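**Casero brings summer cookout range to all stores, with burgers, ribs and salads from 25 May 2024**

Casero is putting its summer cookout range on sale in all 70 of its stores this weekend. The range covers the main parts of a backyard meal, from burgers and ribs to salads, buns, sauces and frozen desserts. Most of it costs the same as it did last summer, and a few items are cheaper.

The biggest change is at the meat counter. The quarter-pound beef burgers are now made with chuck and brisket, and come in packs of four or eight. There is also a thicker half-pound version, sold in pairs, for people who like a burger with some pink in the middle. Both are seasoned with salt and black pepper only. Shoppers who want something stronger can pick up the green chile and cheddar burger, which sold out in several stores last year and has been ordered in larger amounts this time.

Pork ribs come two ways. The St. Louis rack is raw and rubbed with brown sugar, paprika and mustard powder, and needs a slow afternoon over low heat. The ready-cooked rack takes 22 minutes on a covered grill and comes with a pouch of sauce. The sauce is thin and sharp, with more vinegar than most bottled kinds, and should go on in the last few minutes so that it doesn't burn.

For chicken, the range has boneless thighs in three marinades: lemon and oregano, honey and chipotle, and a yogurt marinade with ginger and cumin. The yogurt one is new. It was developed by Kamlesh Awasthi, who runs product development for fresh foods at Casero, and went through several rounds of changes before it was approved in March.

"The early batches were too sour and the yogurt stuck to the grate," said Awasthi. "We drained the yogurt longer and added a little oil. It now browns well and comes off the grill in one piece."

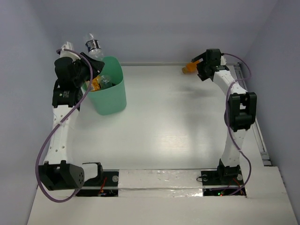

Ruba Hijazi said the thighs were the item she would buy first, and that she had cooked them on a gas grill, under a broiler and in a cast-iron pan with good results each time. She added that the lemon and oregano version was also good cold the next day – sliced into a salad or a flatbread.

Before settling the range, Casero asked 3,719 of its loyalty card holders what they planned to cook outdoors this summer. Burgers came first, as they did last year. Corn came second, ahead of hot dogs, and 1,028 people said they wanted more meatless choices that were not made to taste like beef.

The chain has added three meatless items as a result. A grilling cheese made from cow's and sheep's milk is sold in a thick block that can be sliced or cut into cubes for skewers. A black bean and sweet corn patty comes in packs of four. The third is a tray of portobello mushrooms filled with garlic butter and breadcrumbs, ready to go straight on the grill.

Fresh corn will be sold in the husk all season, with prices set week by week depending on supply. The chain's flavored butters are back as well, in small tubs of lime and chili, smoked salt, and parsley and garlic. They can be frozen for up to three months.

Side dishes have been kept simple. The potato salad is made with red potatoes, celery and a mustard dressing, and comes in a one-pound or a two-pound tub. The coleslaw has less sugar than the old recipe. A new cucumber and dill salad has been added for people who don't want mayonnaise – it has a light vinegar dressing and keeps for four days in the refrigerator once opened.

Brioche buns, potato rolls and split-top hot dog buns are baked for Casero by Garg, a bakery that has supplied the chain's bread for several years. The potato rolls are softer than before and slightly larger, to fit the new burgers. Sesame and plain versions are both available.

Drinks include Ilow sparkling lemonade in regular and pink grapefruit flavors, sold in large bottles and in packs of small cans. A peach iced tea from the same maker will join them later in the season.

Dessert is mostly in the freezer aisle. Flidlow ice cream sandwiches are made with oatmeal cookies and come in vanilla, strawberry and coffee. There is also a key lime pie that thaws in the refrigerator overnight, and a box of fruit bars in mango, raspberry and pineapple. The fruit bars contain no dairy.

"People asked us for food they could put out for a crowd without spending the whole day on it," said Hemant Mishra, head of buying. "They also asked us to hold prices. We did that on most of the range, and where the cost of beef went up we looked for savings in the packaging first."

The burger and chicken trays now use a thinner film and a shallower tray, so they take up less room in a cooler. Cooking directions have been moved to the top label and printed in larger type, with separate times for gas and charcoal.

Loyalty card holders will get a dollar off any pack of buns when they buy two items from the meat counter. The offer runs for as long as the range is on sale and can be used more than once. It can't be combined with paper coupons.

The cookout range will stay in stores through Labor Day. Fresh items may vary by location, and smaller stores may not carry the two-pound salad tubs.

**Press contact:** Ewan Ellery, Casero press office. Product samples and recipe cards are available to food writers on request.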